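COMMUNIQUÉ DE PRESSE

3 décembre 2018

Restura inaugure ses petits déjeuners en libre-service chez Vandska

Le café d'abord ! C'est par là que Restura a voulu commencer en reprenant l'espace petit déjeuner de l'hôtel Vandska, et c'est autour de lui que toute la salle a été repensée. Après un essai mené en octobre auprès des clients de la maison, la nouvelle formule est désormais proposée tous les matins, de 6 h 30 à 10 h 30, aux résidents comme aux visiteurs extérieurs.

L'hôtel accueille en pleine saison près de 300 personnes au petit déjeuner, avec un pic bien connu des équipes entre 8 h et 9 h. Jusqu'ici, le café était servi à table, en cafetière, et il fallait parfois patienter. La salle y gagnait en calme ce qu'elle perdait en spontanéité : on hésitait à redemander une deuxième tasse, on repartait quelquefois sans l'avoir bue.

Restura a donc choisi les distributeurs de table, ces grandes colonnes chromées à réservoir que l'on associe volontiers aux buffets d'autrefois. Ils sont installés côte à côte sur un plateau blanc, à hauteur de main, chacun posé sur son bac en inox à grille. On place son verre sous le bec, on se sert, on revient quand on veut. Les équipes passent régulièrement vider les bacs et essuyer les grilles pendant tout le service. 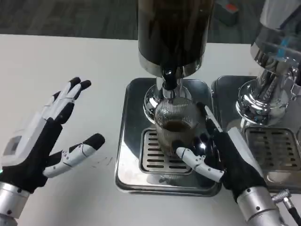

Le choix du verre a donné lieu à de longues discussions. La porcelaine garde mieux la chaleur, mais le verre cannelé laisse voir la couleur du café, et chacun peut s'arrêter exactement où il le souhaite – un fond bien noir pour les uns, de la place pour beaucoup de lait pour les autres. Pendant l'essai, ce sont les verres qui ont recueilli le plus de compliments, devant les confitures et même devant les brioches tièdes.

Le café est torréfié par la maison Hawthorne, qui a composé pour l'occasion un mélange rond, peu acide, pensé pour être bu sans sucre. Il est préparé en petites quantités au fil de la matinée, afin que le dernier client levé profite du même café que le premier. Côté buffet, on retrouve le pain au levain, les fromages, les fruits de saison et un granola maison déjà très demandé.

La salle elle-même a été rafraîchie. Les tables ont été réparties en 2 zones, l'une pour les petits déjeuners rapides près de l'entrée, l'autre, plus tranquille, du côté du jardin. Au total, 655 petits déjeuners ont été servis durant la période d'essai, et les remarques laissées par les clients ont permis d'ajuster bien des détails : des cuillères plus longues, un coin pour les thés et les infusions, une carafe de lait végétal à côté du lait entier.

« Nous voulions un café que l'on se sert avec plaisir, sans se presser et sans déranger personne. Voir les clients revenir vers le plateau avec leur verre à la main, c'est notre plus belle récompense », se réjouit l'équipe de Restura.

Informations pratiques

Petit déjeuner servi tous les jours de 6 h 30 à 10 h 30, salle du rez-de-chaussée, hôtel Vandska. Ouvert aux visiteurs extérieurs dans la limite des places disponibles. Réservation conseillée pour les groupes, auprès de la réception.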